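Notes from the Kitchen Drawer: July

I finally tackled the dishes. I don't mean washing them (that pile is a separate letter), I mean all the plates and bowls we own, which had spread over three cupboards, a shelf in the hall and a box under the spare bed. A few of you wrote in after the last newsletter asking how to thin out a kitchen without regretting it a month later, so this is how it went at my place.

First I got everything out. All of it, on the floor, on towels, so I could see it in one go. It came to 74 pieces, for a household that has never once fed more than nine people! Half of them came from the church sale in Bedlow, where I cannot be trusted with a ten-dollar bill, and a good number were my aunt's Moschos set, the heavy cream ones with the blue line that won't go in the microwave without making that awful snapping noise.

I'd read all the advice about holding each thing and asking how you feel about it. I tried that for maybe four plates and got bored. What worked better was cooking from the floor for a week. Whatever I reached for went back in the cupboard after it was washed, and whatever was still sitting on the towels at the end of the week got a hard look. Soup bowls, I found out, are the thing we use. Dinner plates, hardly at all. We eat nearly everything out of a bowl, on the couch, and I'm at peace with it.

The Moschos set went to my cousin in Custcombe, who has a proper dining room and had been hinting for years. I kept the gravy boat. I have never made gravy in it, but it holds the lemons.

A word on selling, if you're tempted. I listed a few nicer pieces online and spent two evenings answering messages from people who wanted to know if I'd ship one saucer. The Mumilwood thrift shop takes dishes from 12 until four, they'll help you carry the boxes in, and you get to go home. I wish I'd started there.

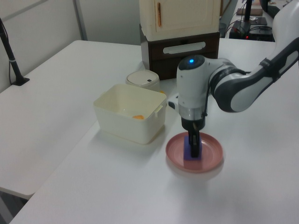
What stayed is a mixed bunch, and I like it more than any matching set I ever saved up for. Small plates earned their place over and over, for toast, for cut fruit, for resting a spoon on while something simmers. If you only want to buy one new thing for your kitchen this year, get a few small plates with a bit of a rim so the crumbs stay put. Any color you like. Mine don't go with each other and they stack fine.

The shelf in the hall is now empty and I'm trying very hard to leave it that way. I've already caught myself measuring it for cookbooks, so wish me luck.

Next month is pot lids. If you've found a way to store them that doesn't end with all of them sliding out at your feet, please hit reply and tell me, even if it's ugly, even if it involves a tension rod. I read everything you send, usually with my morning coffee, out of a soup bowl.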